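# In Praise of the Room That Isn't Finished

*September 2021*

My husband and I moved into our apartment on Werkent Street in February, and people have been asking ever since when we are going to finish it. They ask kindly. They stand in the living room with a cup of coffee, look at the walls, and say something like, "It'll be so nice once you get some things up." I have learned to nod and pass the cookies, but I'd like to use this space to say that I think it's nice now, and that I wish we were all a little slower to fill our homes.

I grew up in a house that was full the day we got the keys. My parents bought nearly everything in one long afternoon at a furniture store in Plutell, a matching set for each room, and paid it off over years. I loved that house and I don't mean to be ungrateful about it! But there was a glass-front cabinet in the dining room that none of us liked, and we walked sideways around it for 14 years, with our stomachs pulled in, carrying hot dishes.

So when it was my turn, I wanted to wait. We bought a bed, a table, and one big gray piece for the living room, and then we stopped. Some of that was money, I'll admit. Some of it was that I didn't yet know where the afternoon light would land, or which corner my husband would drift to with his newspaper (the one by the radiator, as it happens, where I had been planning to put a bookcase).

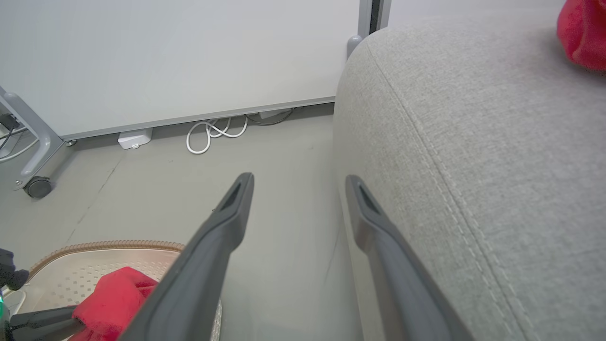 *Light gray upholstery and a good stretch of bare floor.*

I know there's another side to this. My sister says a bare room makes her feel like she's waiting for a bus, and she bought her whole den in a weekend and has been perfectly happy in it. There are people who have moved so many times that they need the pictures up by the first night, or they can't sleep. I would never tell them to live out of boxes on principle. And a room with too little in it does echo, which I didn't expect, and which makes my phone calls with my mother sound like I'm phoning from a swimming pool.

Still, I think the hurry mostly comes from outside. I get a catalog in the mail that runs to 306 pages, and there isn't a single unfinished room in it. Every shelf has its bowl, and every bowl has its lemons. After twenty minutes with that thing I start to feel I'm behind on some kind of homework, and I'm a grown woman who pays her own rent.

What I like about waiting is the chance to be wrong for free. I was sure we needed a rug, and by May I'd gone off the idea. I was sure we didn't need a lamp by the window, and then I spent a month reading with my book tilted toward the street - so we got the lamp, secondhand, from a shop over in Vekico, and I've been fond of it every evening since.

We may hang something over the table this winter. My husband would like a map, and I would like to think about it a while longer.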